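Turkbridge Family Center - Play Equipment Check
Playroom 2, July
Item: play kitchen, with sink, cooktop and tile back wall
Asset tag: 966
Checked by: Naledi Buthelezi

STABILITY
Unit stands level - OK
Wall strap fitted and tight - OK. Strap replaced in spring, screws still holding.
Rocks when pushed from the side - slight. Left rear foot pad is worn. Order one from Sutanto, same as last time.

SURFACES AND EDGES
Countertop edges smooth - OK
Shelf edge, splinters - OK after sanding. Rough spot near the right end, 94 grams of pull on the hook did not lift it any further.
Tile wall, lifting or sharp corners - OK
Grout lines clean - needs a wipe. Use the soft brush, no bleach.
Sink basin, cracks - OK. Basin lifts out for washing and should be pushed all the way back down.

COOKTOP
Firmly seated in counter - OK
Burner marking, flaking or peeling - OK
Corners - OK

HOOKS AND HANGING ITEMS
Hooks tight - one loose, tightened during check
Wooden spoon, cracks or chewed ends - OK. Wash by hand and dry before hanging it back up.
Cord or string on any item - none found

LOOSE ITEMS
Metal pot, dents and rim - OK. No burrs felt on the rim.
Wire handle on pot - watch. Moves freely but the gap where it meets the pot is close to finger size. Measure again next month and take out of use if wider.
Wooden blocks, paint and corners - OK. Blocks belong to the Drelero set and should go back in that box at closing. They keep ending up in the kitchen - not a hazard, but the set comes up short at count.
Small parts test - all loose items passed. Set now at 58 pieces with the pot and spoon included.

ACTION
Foot pad, left rear - order and fit. Room can stay open in the meantime.
Grout - clean before the Rolari group comes in.
Pot handle - recheck in August.

Overall result: PASS WITH COMMENTS

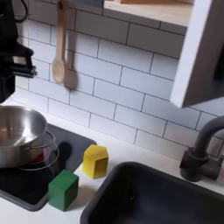 Play kitchen, cooktop and sink, with pot, hanging spoon and two blocks.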